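Folding Pajamas, and Other Things I Was Told Would Change My Life

Tuesday, June 14, 2022

I have been reading about folding again. I blame Jayanthi Pillai, who sent me a link to a woman with 77 matching hangers and the message "this is you in a month." Jayanthi has known me long enough to know better.

The claim, if you haven't run into it, is that the state of your pajama drawer has some bearing on the state of your head. You fold everything into a little standing packet, you line the packets up like files, and from then on you drift through your mornings. I'm paraphrasing, but not by much. The woman in the link said she cried the first time she opened her finished drawer. I have cried over a drawer too, but that was because it was on my foot.

Still, I had a free afternoon and a basket of clean laundry, so I gave it a fair try. Pajama pants first, because everybody who writes about this skips them. They do T-shirts, they do jeans, they do those thin sweaters that behave themselves. Then they say "and the same goes for sleepwear" and move on to socks. I got suspicious of that sentence a long time ago.

Pajama pants are a bad shape. The waistband is elastic, so it gathers, so it is never as wide as the cloth under it. Fold the pants in half leg over leg and you get a bulge at the top and two flaps below that don't agree with each other. The crotch sticks out in a triangle, which you are supposed to tuck in, and which untucks as soon as you look at something else. The instructions say to smooth as you go. Smooth what, exactly? The elastic is doing its job. It would like to be bunched up.

What did help, and I say this grudgingly, was starting at the waistband instead of the hems. My old way was to hold the pants up by the ankles and hope. If you take the waistband and get it straight before you bother with anything else, the legs more or less have to follow. Ajith Kandasamy told me this two years ago and I ignored him, as he'd also told me to iron my pillowcases.

The other thing is where you do it. All the tutorials use a big clear table. I don't have a big clear table and neither does anyone I know, so the bed it is. A bed is soft, and cloth laid on it slides around and picks up every dip. It is also where things end up. Chargers live there, cups get parked there, and there is always one cable that wants to be folded in with the pants.

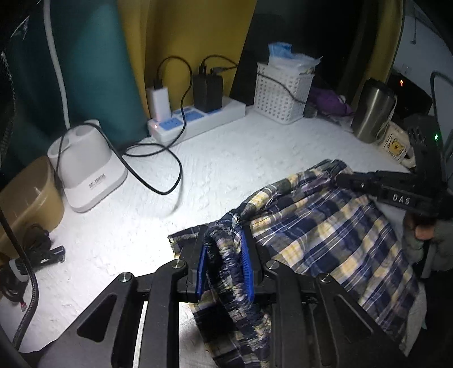

Should you clear off the whole bed before you start folding? I wouldn't bother. You need a patch as long as one leg and as wide as the waist, and the rest of the bed can stay how it is. If you make clearing up the first step, you'll do the clearing, get tired, and the clean clothes will sit in the basket until August.

Back to the pants. With the band straight, I folded one leg over the other, tucked in the triangle, then brought the hems up to just short of the elastic. Then in half again, and then in thirds, at which point the packet is supposed to stand up on its own. Mine leaned. I read that if it leans, you have folded it too loosely, so I did it again, tighter, and it leaned the other way. Plaid makes this worse, by the way. You have a grid printed right on the cloth telling you how crooked you are. A solid color would have let me think I was good at this.

I wrote to Jayanthi that it leaned, and she said they hold each other up once the drawer is full. So the method works as long as you own enough pajamas. I own four pairs. She suggested a divider. The one she likes is made by Tritwood and costs $26, and I'd need two. I don't want to spend more than the pants cost on a thing to keep the pants vertical. I used a shoebox lid cut down the middle. It looks terrible and it does the job, and the drawer is closed most of the day anyway.

I'll be fair about what I got out of it. I can see all four pairs when I open the drawer, and I used to wear the top two over and over. The legs come out with fewer creases, though I'm not sure who that benefits at two in the morning. It took me most of an afternoon including the reading, the leaning, and the shoebox. The woman in the link says a practiced folder can do 109 items in an hour. I would like to see that hour, start to finish, with nothing sped up and at least one fitted sheet in it.

What I did not get was the calm. I've waited a week in case it was slow to arrive. My mornings are the same as before, I still can't find the other gray sock, and one pair has already gone back in the drawer rolled up in a ball, since I was late and it was there.

Évan Chauvin, who reads this blog mostly to argue with it, will say I didn't commit. He rolls his. He has opinions about rolling, and about people who fold, and I expect them in the comments by tonight. I tried rolling last winter and the elastic end came out like a fist. But go ahead, Évan.

For anyone keeping score on my other experiments: the vinegar in the rinse did nothing I could see or smell, the lavender bag made one shelf smell of lavender, and I have gone back to hanging towels over the door. Next I am supposed to look at fitted sheets. I've read three sets of instructions so far, and all three have a step that begins "now simply."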